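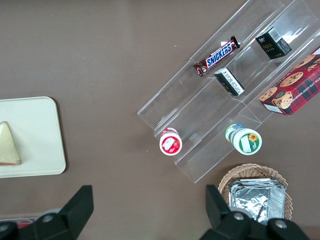
*Wrist camera view over the tiered rack, gripper fingers in the foreground.*

# Trindel snack cell: setup and upkeep

These are the working notes for Trindel, our two-arm tabletop cell at Vorgate. It picks and places ordinary grocery items, and it has become a really fun station to run now that the setup is repeatable! Everything you need to bring it up on a Monday morning should be in this file. If it isn't, please open an issue.

## What's in the repo

- `bringup/` – start and stop scripts for both arms
- `calib/` – wrist and fixed camera calibration, one folder per session
- `layouts/` – table layouts as YAML, plus a reference still for each
- `episodes/` – 2,381 recorded episodes, 237 of them flagged `redo`

Left and right are named from the robot's side, so in the fixed camera the left arm shows up on the right. Everyone trips on this once.

## Bring-up

1. Power both arms and look for green at the bases.
2. Run `bringup/home.sh`. Keep hands off the table until it prints `HOMED`.
3. Open and close each gripper 5 times with `grip_test`.
4. Check the wrist view. Both fingers should show at the bottom of the picture. If one has crept out of view, the camera bracket has slipped.
5. Load a layout and set the table to match.

## Setting the table

The clear acrylic stands are the best part of this cell and also the fussiest. The step edges pick up thin bright lines from the lights, and the old Bornis depth filter read those as objects. The `chuang` branch handles them beautifully, so use that one.

Tiered stand: candy bar, cookie box, the two small black boxes, small drinks. It sits diagonally on purpose, so don't square it up. 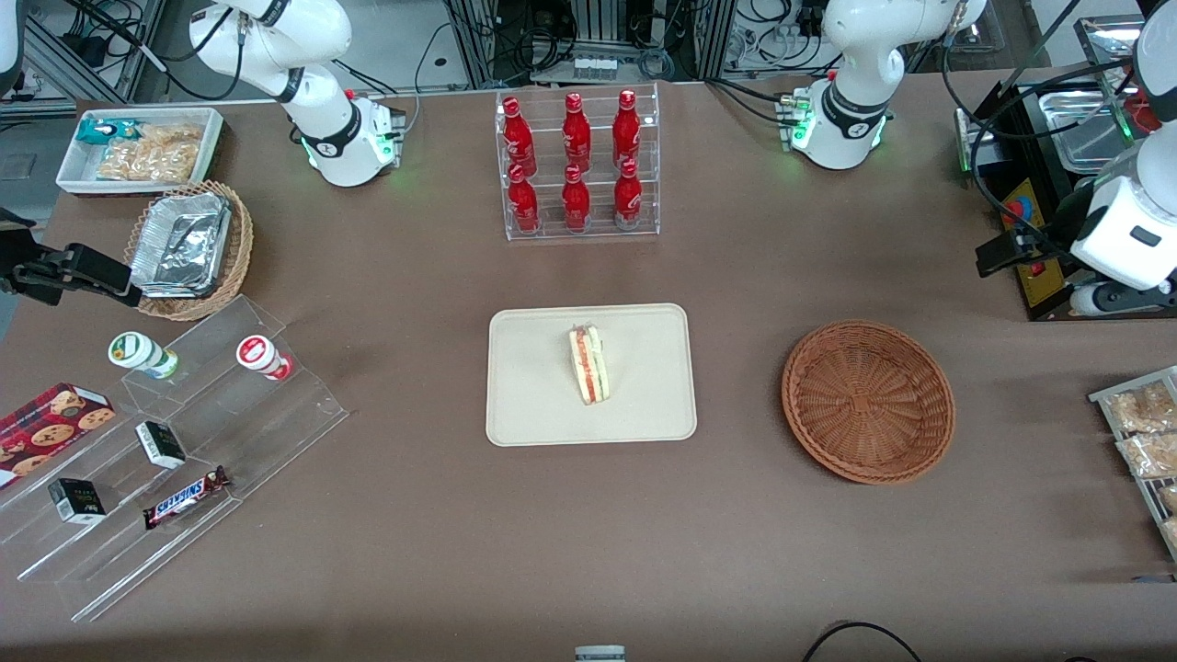 Red bottles go in their own rack, three in back and three in front, with the back row higher. The beige tray takes the sandwich or the wedge, depending on the layout. Foil trays stay stacked in one wicker basket and the other basket starts out empty. Bagged snacks go on the wire rack and the white tray.

Small items don't have to match the reference still exactly. A drink on its side is fine, and we love having that variety in the data!

## Looking after it

**Fingers.** Wipe them down before each session. Foil leaves a gray film that makes wrappers slide.

**Screws.** Check the finger mounting screws every 3,000 grip cycles. Snug is enough.

**Cables.** Walk each arm through its full reach by hand-guiding and watch the loops. A loop that pulls tight near the elbow needs more slack at the last tie.

**Acrylic.** Microfiber and plain water only. Alcohol wipes crazed our first stand.

**Foil trays.** Swap the stack when the rims stop separating cleanly.

## Known issues

- `grip_test` reports a pass if the gripper is unplugged. Watch the fingers move.
- The wrist camera's exposure jumps when it passes over the foil. Locking it in `calib/wrist.yaml` helps a lot.
- Layout files from before March use the old tray names. Run `layouts/migrate.py` on them first.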